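The **Tornedcombe drop fault** was a recurring gripper failure on a two-arm sorting cell at the Tornedcombe test hall in Clunville. It was recorded for the first time in July 2021. The fault caused one of the two arms to open its fingers while an item was still being carried above the table. No one was hurt, but the cell was taken out of normal use until the cause was found.

## Background

The cell was built to test software called Natow, which plans the movements of two robot arms that share one work area. The arms are fixed to opposite sides of a table and sort small plastic items into open containers. Each arm has a two-finger gripper. The grip controller, named Dinu, is a separate unit that sets how hard the fingers close and reports to Natow whether an item is being held.

Because the arms face each other, their working areas overlap in the middle of the table. Natow gives the shared area to one arm at a time, and the other has to wait outside it or slow down.

## The fault

Operators first noticed small items on the table that the log listed as sorted. A check of the log turned up 41 drops in a run of 900 picks. Most of them came from the right arm. In each case Dinu had reported a good grip, then lost contact with Natow for a moment and gone back to its start-up state. The start-up state was "fingers open."

The drops themselves did little damage. The larger concern was what happened next. Natow did not know that the item was gone, so it finished the move and sent the arm back for another pick. On two occasions the left arm then ran into a dropped item lying in its path and stopped on a force limit. One of these stops bent a finger pad.

## Cause

The fault was traced to the cable that serves the right gripper. The cable had been tied too tightly near the wrist, and when the joint turned far enough, the connector was pulled partly out of its socket. Power stayed on, but the data line dropped out. The left arm's cable had been given more slack when the cell was put together.

A second problem was found in Dinu's settings. The unit was meant to hold its last position for 30 seconds after a lost signal. This setting had been erased in an update and was never put back.

## Repair and later testing

The cable was replaced with a longer one and tied farther from the wrist. The hold setting was restored, and Natow was changed so that any break in the signal stops both arms. Tests resumed at 20 percent of normal speed, using rings, coiled keychains and other small items.
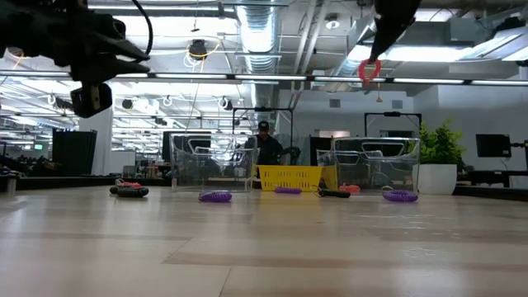
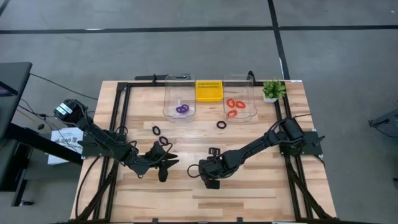 The final report, dated October 20, 2021, listed no further drops at low speed. It left one question open. With the new rule, a short signal break on one side stops the whole cell, and some operators felt this would lead to too many restarts at full speed. The report kept the rule in place and asked for the cable ties on both arms to be checked before each shift.

## See also

- Fail-safe design
- Robot end effector
- Strain relief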